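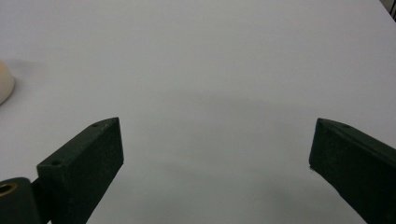

Evaluation of the Erkia hand-held gripper kit for recording table-top tasks
Student project report, second-year robotics option
16 Jul 2019

1. Purpose of the project

The department wanted to know whether a bought kit could replace the grippers that students have been building from scratch for the option course. Building one takes most of a term, and the students who finish late have little time left for recording or for training anything on the recordings. We were asked to buy one kit, build it, use it for ordinary table-top work and say whether the department should order more for the next intake.

The kit chosen was the Erkia, sold by Gurodell. It was picked from a shortlist of two. The other candidate, the Mösli, came ready assembled and cost more than the project budget allowed for a single unit, so we only compared it on paper. Where this report mentions the Mösli, the information is from the supplier's data sheet and we have not tested it.

2. What is in the kit

The Erkia is a hand-held gripper with two fingers worked by a trigger. It has no motor. A camera sits above the grip and looks down between the fingers, so that the recordings show the work from the same side as a gripper on an arm would. Our kit arrived with printed parts, screws, brass threaded inserts, a trigger spring, the camera and its cable, and a printed build guide. The recording software is a separate download.

The printed parts are dark green with a matt, slightly speckled surface. The fingers have small round holes in the top face, which the guide says are for fixing pads or longer tips. Pads are not included. The inserts have to be pressed into the mounting blocks with a soldering iron, and the iron is not included either, though the product page lists it under tools needed.

3. Building it

The build was done at the Kullunwood workshop over two afternoons. The guide gives it as one afternoon. Most of the extra time went on the inserts. The guide shows them going in flush but does not give a temperature, and our first one went in at a slant and had to be taken out and done again. After that we practised on a scrap print first and had no further trouble.

The left mounting block did not sit fully against its finger when the screws were done up. There is a thin gap along the join. We filed the block slightly and the gap got smaller, but it did not close. It made no difference that we could measure to how the fingers lined up at the tips, so we left it.

The trigger spring supplied was stiff. One of us found it tiring after a few minutes and the other did not mind it. Gurodell sells a lighter spring and we would fit that from the start.

The wiring is simple. The cable runs down the back of the grip and is held by two clips. One clip broke while we were fitting it and we used a cable tie in its place.

4. Recording

We recorded on a plain white table under the ceiling lights. A plain surface was chosen so that the objects would stand out and so that we could tell faults in the camera from faults in the background.

Three kinds of task were used:

Pick up a small object and put it down in a marked place.
Push an object along the table without closing the fingers.
Open the fingers wide, approach an object, and stop before touching it.

The last one was included because the training code we inherited had trouble telling an approach from a grasp, and we wanted more examples where the fingers stay open.

At the end of the project we had 3,874 recordings that passed the software's own checks. The checks look for dropped images and for a trigger signal that goes missing. They do not look at whether the task was done properly, and we had to do that part by eye.

5. Results

Camera view. The fingers fill a large part of the lower half of the picture. When they are fully open there is a clear space between the tips and it is easy to see what lies ahead. When they are closed round something small, the object is mostly hidden. Anything well out to the side is cut off, and in the early recordings we often started with the object at the edge or out of view altogether. We learned to bring the gripper in from further back.

Shadows. With lights overhead the gripper throws a soft shadow on the table between its own fingers. On a white surface this is easy to see. We were worried it would upset the object detection and we made a second set with a desk lamp to one side to find out. The detection was slightly worse with the lamp, as the shadow was harder and moved more, so we went back to the ceiling lights.

Finger colour. Dark fingers on a white table are very easy to pick out, and the step that finds the finger tips worked well. We tried a dark cloth on the table for a short set and the same step failed often. Anyone planning to record on dark surfaces should print the fingers in a lighter colour. The print files are on the product page, so this is possible, but it adds printing time that the kit was meant to save.

Grip. Without pads, the bare printed tips slip on smooth rounded objects. Flat-sided objects were no problem. We fitted thin rubber strips through the holes near the tips for the last part of the project and dropped fewer things after that, but we did not keep a proper record of drops before the change and cannot give a figure.

Wear. The screws on the right finger worked loose once. A drop of thread lock fixed it. The printed parts showed no cracks at the end of the project.

6. The software

Installation was straightforward on the lab computers. The recording screen is clear and the start and stop keys can be changed. File names are made from the clock on the computer, and when we moved between two machines with different clock settings the recordings came out in the wrong order. We wrote a short script to sort them again – it is in the project folder with the data.

The manual for the software is out of date in places. The section on calibration describes a menu that has since moved. Gurodell answered our question by email and the answer was correct.

7. Comparison on paper with the Mösli

The Mösli has softer tips fitted as standard and a wider camera angle. It cannot be taken apart by the user and has to go back to the maker for repair. For a course where students are expected to understand the tool they are using, we think the Erkia is the better fit, even with the extra work. For a research group that only wants the data the answer might be different.

8. Recommendations

Order Erkia kits for the next intake, with the lighter spring and spare cable clips. The course needs 12 if students work in pairs.

Order by December so that the kits can be checked before teaching starts.

Add a page to the course handout on fitting the inserts, with a scrap part for practice.

Buy rubber strip or make pads for the tips.

Set all recording computers to the same clock before any data is collected.

9. What we did not do

We did not train a full model on the recordings. A small test on part of the data ran without errors, but it was too short to say anything about quality. We also did not test the gripper with left-handed users, and the position of the trigger suggests this should be looked at before a larger order is placed.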